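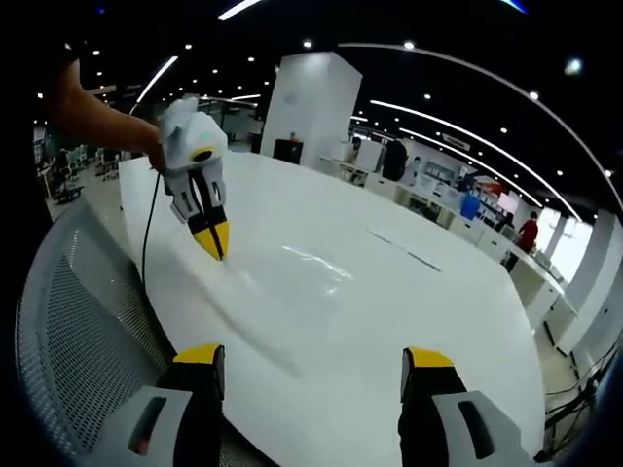

Handheld grippers, tangled cables and a very stubborn zipper: an afternoon with the Brukon robotics club

I'd been told to come by at four, when the club gets going, and by ten past I was already in trouble for leaning on the table. "Elbows!" said Everett Boateng, very nicely, and moved my coffee to a windowsill where apparently all visitors' coffee goes.

Everett is in his last year at Brukon and runs the student robotics club together with Villads Fogh, who is a year behind him and does most of the programming. I'd emailed them in July after reading a notice about their new project, and I'll admit I pictured little wheeled things bumping into walls. (I was in a club like that at school. Ours caught fire, but only a little.)

What they do now is teach a robot arm to handle ordinary stuff: sponges, pencil cases, folded dish towels. And most of the teaching happens without the arm. The students pick up a gripper by hand, a pair of fingers with yellow tips that you open and close yourself, and they do the job the way they'd like the robot to do it. A camera on the gripper records the whole thing. Then they do it again. Then they do it again!

"People come in expecting to drive a robot," Everett told me. "And on the first day I give them a gripper and a dish towel and say, fold that, and please don't rush. We lose a few right there."

How many recordings do they have? Villads knew without looking it up. "2,144," he said. "But I'd only show you the last half. In the early ones we all move like we're trying to win something."

I asked what was wrong with moving fast, and he got quite animated — he's a quiet person until you ask him the right question, and then you'd better have a chair. If you snatch at a thing, he explained, the picture smears right when you need it, and the fingers get to the object before the camera has had a decent look. He had me try it with an eraser. I closed the fingers, missed, closed them again, and got it by one corner. Villads said that was fine, and then he deleted it.

The project is called Workon, a name neither of them will take the blame for. It began as Everett's assignment for a class on manipulation, where he was supposed to get an arm to put 100 pens in a cup, one at a time. He got 59 in before the cup fell over.

"I hadn't taped the cup down," he said. "My instructor had told me to tape the cup. It's in my notes, I wrote down 'tape cup' and underlined it."

He passed, and he asked if he could keep going as a club instead of a class, so other people could join without needing the credits. Villads came to the second meeting because he'd gotten the room wrong and was too polite to leave. "I thought it was a study group for statistics," he said. "It sort of is."

I wanted to know how a session runs, so they let me sit in on one. They work in twos. One person holds the gripper and the other sets out the objects, calls the start, and writes down anything odd. After a while they swap, and Everett is strict about the swap even when somebody's having a good run. Your wrist gets lazy, he says, and you start tilting the fingers the same way every time, and then the robot learns your lazy wrist.

"We had one member, really good, super smooth," he said. "Every single recording came in from the left. We trained on it and the arm would only come in from the left. You could put the sponge right up against something on that side and it would still try!"

So now there's a sheet with approach directions on it, and a rule about moving the objects between takes. The rule is "move it more than you want to." It was Villads's wording and I've been thinking about it on and off all week.

The cables are the other thing everyone talks about. A gripper with a cable hanging off it has opinions about where it wants to go, and if you forget, you get a little tug at the worst possible second. New members are taught to pass it behind the forearm before they start. I forgot, naturally.

They've had some help from outside. A small company called Stoseck gave them a stack of spare fingertips and lets them email questions, which Villads does a lot, at hours he wouldn't let me print. The rest is the department's gear and whatever Everett can talk people into lending.

And does it work? I asked that one last, when I'd been there long enough to be rude.

"Sponges, yes," said Everett. "Towels, sometimes. It depends on the towel."

"Zippers, no," said Villads.

The pencil case zipper is a sore point. They made 47 recordings of people opening the same pencil case, and the arm's best effort so far was to pick the case up by the zipper pull and carry it off to the other end of the table. Villads has a video of this on his phone. He showed it to me twice, and I think he's secretly fond of it. Everett thinks they need a way to hold the case still with a second gripper, so one hand steadies and the other pulls, the way you or I would do it. Villads thinks they need a lot more recordings first. They argued about this for a good ten minutes in front of me, quite happily, with hand gestures, and one of the first-years quietly went on folding towels through the whole thing.

I asked Everett what he'll do when he graduates. He'd like to stay close to this kind of work, he said, but he's in no hurry to pick a place, and what worries him more is who'll run the sign-up sheet. He looked at Villads when he said it. Villads was looking at his phone.

"I'll do it if I don't have to give the welcome talk," Villads said finally.

"You have to give the welcome talk."

"Then I want the talk to be shorter."

They've agreed on five minutes, and on letting new people hold a gripper before anybody explains anything to them. You don't need to know any programming to join, you don't need to be in engineering, and Everett asked me to say that left-handed people are especially welcome, as they have hardly any recordings from them. Bring a sweater, too. The room gets cold in the evening and they often go on until nine.

I picked up my coffee from the windowsill on the way out, and tried the eraser once more while Villads had his back turned. Got it!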